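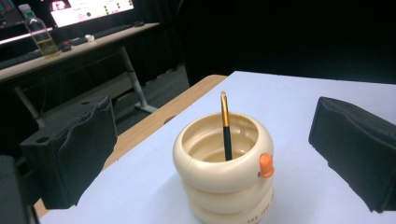 Nov 20, 2020 - shared workshop, Jodbridge

Gripper notes, mostly for Zarmeena Memon, who wants the Voyle arm bolted down before Christmas. I'm less keen.

Went over the covering on the fingers again. It creases wherever it likes and I don't trust it to give the same grip twice. The Nundari forum swears by it. The Nundari forum also swore by those servos in October, and 2 of the 4 are back in their bags.

Objects for the trials: the ringed cup with the orange beak, plus something thin. The cup is a poor choice if we want to learn much. Those fat bands give any finger a ledge to sit under, so a good score will flatter us. 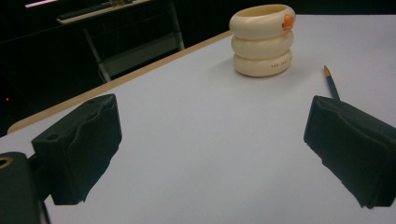
Thin things are the proper test. A round handle can roll as the fingers close, and lying flat it leaves hardly any room to get under. My guess is up to 5 good picks out of 17. Zarmeena's guess is higher but she wouldn't write it down.

Also not convinced by the Plelside mounting plate. Drawing says one hole spacing, my calipers say another - checked twice. Don't drill until that's settled.

To do:
- recut foam, thinner, no glue on the inner faces
- decide what counts as a pick BEFORE we start
- ask Plelside for the current drawing
- arm stays in its box until the hand tool gives numbers I believe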